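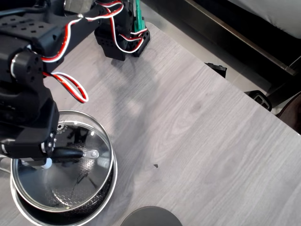 The Ezzat cooking school in Trundport opened its doors to the public on February 29, 2024, and I went along mainly to see the kitchens. The school trains people for canteen work: hospitals, factories, a ferry line. It moved into the old Draseck cannery in January, and the smell of paint was still stronger than the smell of onions when I arrived. Every station has its own cooking vessel, and the students get used to working over it for most of the day, so a good deal of thought has gone into ventilation and the height of the worktops.

Our group of 16 was taken around by Mohcine Shehata, who teaches stocks and sauces. He started in the dry store, where flour and rice are kept in bins on wheels, and went on to the cold rooms. The larger of the two was the cannery's own and still has its original door, which takes a firm shove. From there we went up a ramp to the teaching kitchen.

The course lasts 29 weeks. Students spend the first four on knife work, cleaning and food safety, and do not cook for anyone but each other. After that they make lunch for the staff, and later for the Skoleck bus depot across the road, which pays a fixed price per plate. Shehata said the depot is a hard customer. The drivers have a short break and want the food at the counter when they walk in.

We were given a bowl of lentil soup and bread from the morning class. The soup was good, if light on salt – a rule of the house, with shakers on the tables for those who want more. The bread was better than what I buy at home.

A talk on costs followed in the old packing hall. It was longer than it needed to be, and the room was cold, but the part on portion planning was worth hearing. A canteen that guesses wrong on rice throws away money every day, and the students are made to write down what comes back on the plates.

The tour took two hours with the talk included. Parking is on the depot side, through the second gate. The first one is marked as an entrance but leads only to the loading dock, and turning around there with a delivery truck behind you is slow work.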